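Prumine Wood Oil, 47 oz can

I mix this one myself and I use it on everything!

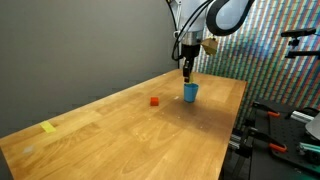

Two thin coats is plenty, wiped on with a rag. On joined planks like these, it brings out the curved grain.

Dries overnight – mostly.

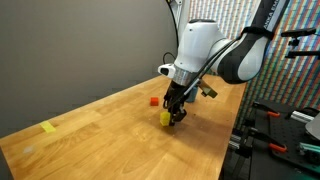

Refills ship in October. Long butcher-block tops drink more, so get two cans.

Smells faintly of orange.

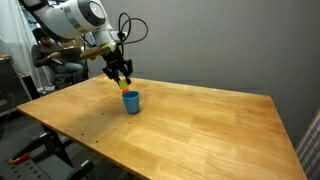 Blue cup, yellow block.

Rags are sold separately.
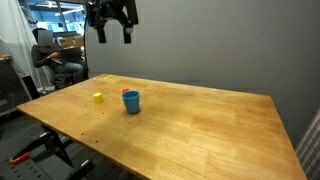 Can I use it outdoors?
Only under a roof.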